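**Ticket: spare parts and cable budget, bin-picking cell 2**
Status: open, waiting on quote
Queue: Equipment planning
Raised by: floor team, Trollalholm

**Summary**

We need to decide what to buy for cell 2 before the May order goes out. The arm stops with a cable fault when it reaches into the bin at a steep angle. It clears after a restart and comes back later the same shift. Cell 1 runs the same program and has not logged this fault.

The request is for one of the following:

- a replacement cable set only
- a replacement cable set plus a proper cable guide kit
- a second-hand arm from Zusow to keep as a full spare

The budget line for cell 2 has $1,000 left in it. The third option would have to come out of next year's money.

**Log**

Monday, 8:15 a.m. – Fault on the second pick. Restarted, ran fine until lunch. No parts dropped.

Monday, 1:40 p.m. – Same fault. Swapped the controller-side connector with the one from cell 1. Fault stayed with cell 2, so the connector is ruled out.

Next day, 9:05 a.m. – Ran the arm through its full range with the bin off the table. No fault in 20 cycles. Put the bin back and ran the normal pick program. Fault on cycle 19.

Same day, 9:50 a.m. – Slowed the wrist rotation to half speed. Fault did not come back before the end of the shift. We can't leave it at this speed, the cell falls behind the packing bench by midmorning.

Same day, 2:30 p.m. – Called Fogh about lead time on cables. They have the standard length in stock. The long version has to be ordered and they would not give a date over the phone.

**Where the cables run**

The cables on this arm are on the outside, held with straps and ties. Whoever prices the guide kit should look at how much slack there is near the wrist before picking a length. The loop has to be big enough for the wrist to turn and small enough to stay clear of what's in the bin. The standard set may be too short if we move to a guide, because the guide takes a straighter path along the arm and then needs its own loop at the end.
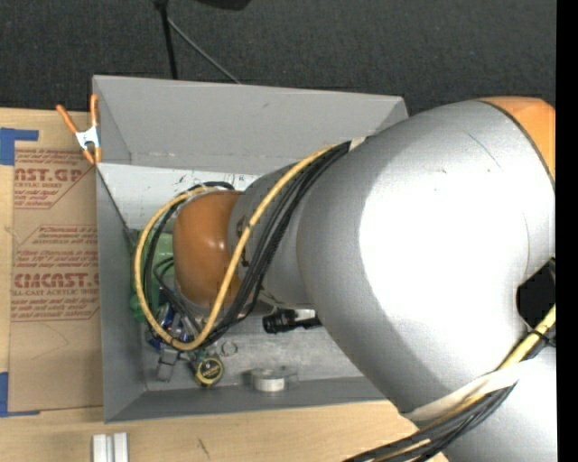 *Posted by Wanpen Wannasri, equipment planning*

I've gone through the log and the cell 2 spend. Notes below, then what I think we should order.

The yellow cable makes a wide loop around the orange joint cover, and there are black loops inside it. The bottom of the yellow loop passes over the items at the left of the bin. I'm not saying that is the fault. It does mean the cable is the first thing to check when the arm goes down low on that side, and it matters for the quote. Any guide we buy has to hold the black bundle as well as the yellow cable. The smaller Zatina kit takes one cable only, so please take it off the list.

The bin is also a factor. It has sloping sides and we fill it with mixed items: tape measure, roll of tape, flashlight, small hardware. A shallower bin would let the arm work from higher up. We have two in storage that came with the old bench. Try one before we spend anything.

**Prices so far**

| Option | Quote | Notes |
|---|---|---|
| Cable set, standard length | no written quote | In stock at Fogh |
| Cable set, long, plus guide kit | $900 | Fogh, delivery extra, no date yet |
| Used arm, full spare | not quoted | Zusow wants a site visit first |

The second option fits inside what's left, but only just. Delivery from Fogh was not included in that number and I've asked them to add it. If it goes over, the difference can come from consumables. I would want that agreed in writing first.

I'm against the used arm for now. We would be paying for a controller we already have, and there's no place to store it that isn't already full of pallets. If cell 3 gets approved the answer changes, because then a spare covers three cells.

**To do before ordering**

1. Run the pick program with one of the shallow bins at full speed. Log every stop, even the ones that clear by themselves.
2. Measure the cable length from the last strap to the wrist connector with the arm fully extended. Send me the number, plus a photo with a ruler next to the strap.
3. Check the outer jacket of both cable runs for wear, including under the straps. You will need to loosen them. Mark their positions with tape first so they go back in the same place.
4. Ask Fogh for the bend radius of the long cable. It's missing from the sheet they sent.

Please have items 1 and 2 done by Thursday. Item 3 needs the cell powered down and locked out, so do it at shift change.

**Reply, floor team, 3:20 p.m.**

Shallow bin is on the table. It's wider than the old one so the pick area needs to be taught again – that's tomorrow morning's job. Will run it at full speed after that. Length measurement is easy, will do it at the same time.

One question on the guide kit. Does the $900 include the mounting brackets? On cell 1 we bought those separately and it held up the install.

**Reply, Wanpen Wannasri, 3:45 p.m.**

Good point. The quote says "kit" and does not list the parts. I've asked Fogh for an itemized version and have not placed the order. Leave the wrist at half speed outside the test runs until then.

Ticket stays open.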